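# Clear desks, month one

In September our floor moved into the new cubicles, and everybody got the Londale memo about clear desks. One "shared essential" per desk, everything else in a drawer or gone. The memo promised we'd all think better. I've been through enough office reorganizations to keep my hopes low. Captions are mine and don't represent the views of facilities, who would like you to know that Londale is a "work philosophy" and not a furniture order.

For my part of the floor the shared essential is a tape dispenser. Yellow, so it won't wander off. I had a stapler on my list, but staplers are apparently phase two.
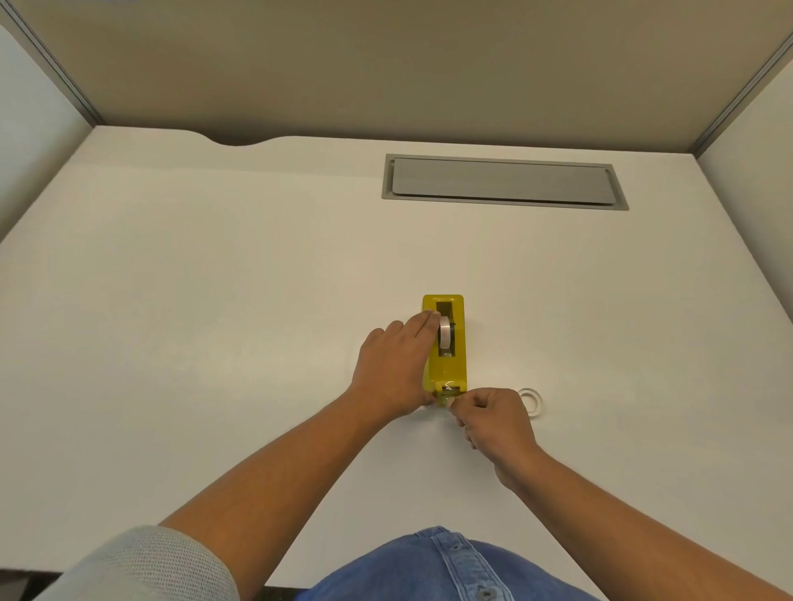 **Does a clear desk save anybody time?**

The memo says 20 minutes a day, and I have yet to meet the person who measured it. My own guess is that whatever you gain by not shuffling paper you spend opening drawers to find the scissors.

The tape gets real use, I'll give it that. We still mail paper samples to the Vondard office, and every envelope gets a strip over the flap because the glue on the cheap ones can't be trusted. Purchasing bought 900 of those envelopes at a discount. You can guess where the discount came from.

As for the desks, white was a brave choice. A matte white top shows every smudge, and the wipes we were issued mostly move the smudge somewhere else. The cable lid is fine if you keep it shut. Tan partitions, no pins allowed, so the calendar and the phone list went in the drawer too.

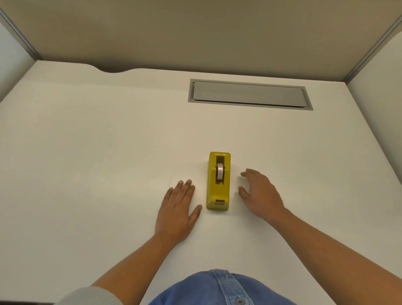 Then there's the question of refills. Under the old setup you walked to the supply closet and took a roll. Under the new one you fill out a request in Melov before 9 in the morning, and if you miss the cutoff it waits for the next batch. I've put in 2 requests so far. One was approved, and the other came back asking me to describe the business need for tape.

I wrote "sticking things." It's still pending.

More when the staplers get here, if they do.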